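# Minutes of the Equipment and Uniforms Meeting, Lulen Community Basketball League

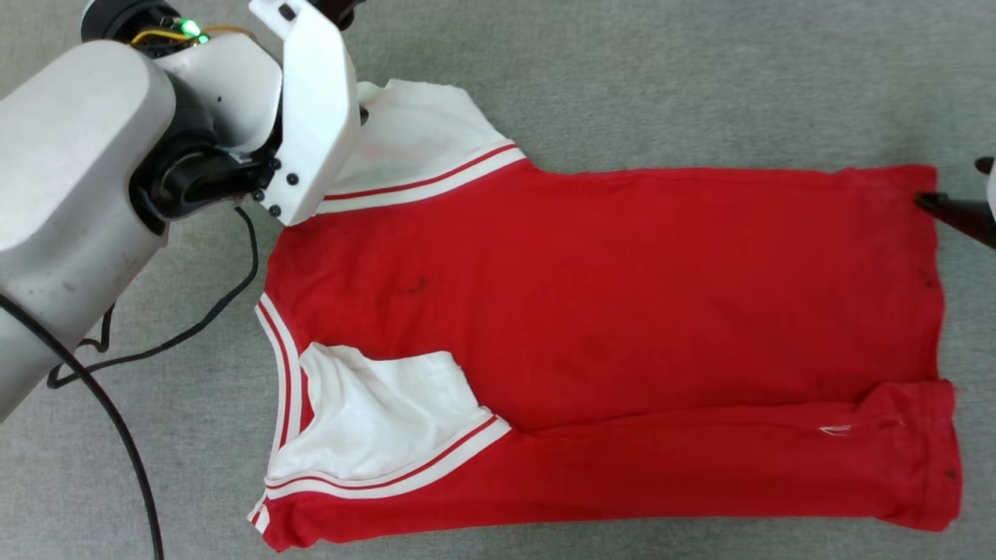

*Red sleeveless jersey with white striped trim, spread out on the carpet. Item 3 refers.*

**Date:** Saturday, April 12, 2025
**Place:** Meeting room, Grusenbridge Recreation Center
**Chair:** League secretary
**Present:** Representatives of the Clorkum, Makhubela and Grusenbridge teams; the equipment manager; the minute-taker
**Apologies:** One representative of the Clorkum team

**1. Minutes of the previous meeting**

The minutes were approved with one correction. The deposit for team bags should read $374.

**2. Uniform budget**

The secretary reported a balance of $1,129 in the uniform account. The invoice for replacement shorts, at $570, had been received and was approved for payment. The Makhubela representative asked whether the shorts could be charged to the season account. The secretary replied that the season account was reserved for court rental under the present rules.

**3. Condition of the red jerseys**

The meeting considered the red sleeveless jerseys with white trim. It was noted that the red fabric shows creasing and some darker marks, and that one jersey has a short dark mark on the body near the white shoulder panel. The equipment manager could not say whether the mark was ink.

The Clorkum representative proposed that marked jerseys be withdrawn at once. After discussion, the proposal was not carried. It was agreed that:

- marked jerseys will be treated by hand and washed separately, in cold water;
- no bleach will be used on any jersey with striped trim;
- any jersey still marked after two washes will be kept for practice only.

**4. Folding and storage**

Several teams had returned jerseys inside out or partly folded over. Teams are asked to turn each jersey right side out, lay it flat, smooth the trim at the neck and armholes, and fold it in thirds with the number facing up. Jerseys are to be packed by size. The request for hangers was declined for lack of closet space.

**5. Replacement order**

A supplier's quotation of $1,025 for a full set was received. No decision was taken. The item was held over to the May meeting, and the equipment manager will ask for a price on a half set.

**6. Other business**

The Grusenbridge team reported a missing key to the storage closet. The center will be asked to supply a copy.

**Actions**

- Equipment manager: treat and wash marked jerseys; obtain half-set price.
- Secretary: pay shorts invoice; request closet key.
- All teams: return outstanding jerseys before the May meeting.

The meeting closed at 11:40 a.m.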